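Section 3. Planning the Purchase and the Room

3.1 Before ordering

This section applies to sites buying two or more Ciltusell hand-held grippers together with fixed or wheeled robots. Complete steps 1 to 4 before asking Srour for a quotation. Prices on a quotation are held for 55 days.

1. List the tasks to be recorded in the first year. Group them by the furniture they need (bed, desk, washing machine, kitchen unit).

2. Decide which tasks can be done with hand-held grippers alone. These need no mains supply at the work point and no floor fixing.

3. Measure the usable floor. Allow 270 cm between the centres of adjoining stations. Wheeled bases need a clear path to the charging point.

4. Enter the cost of furniture and household items on a separate line from the robots. Mattresses, sheets, clothing and small objects are replaced often and are not covered by the service contract.

Note: Partitioned rooms count as one station each, whatever their size. Add lighting inside each room to the electrical estimate.

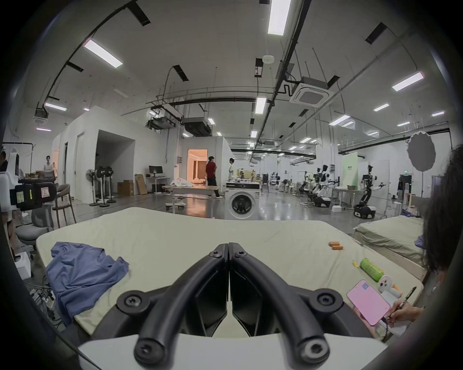

3.2 Setting the budget

5. Set aside 3000 pounds per hand-held station for furniture, lighting and loose items. The grippers are quoted separately.

6. Order spare finger sets with the first delivery. Spares ordered later are shipped from the Tanwood depot and carry a separate freight charge.

7. Check the ceiling before fixing a position for any robot with raised arms. Pipes, cable trays and air-conditioning units may limit reach. Moving them is building work and must be costed as such.

8. Plan storage for packaging. Crates must be kept until the acceptance form is signed.

Caution: Do not run wheeled robots and hand-held stations from the same extension lead.

Caution: Floor loading must be confirmed in writing by the building owner before a humanoid unit is delivered. At the Clorkunton site this took until December and delayed the order.

3.3 Placing the order

9. Send the station list, the floor plan and the completed form B to Srour. Incomplete forms are returned without a quotation.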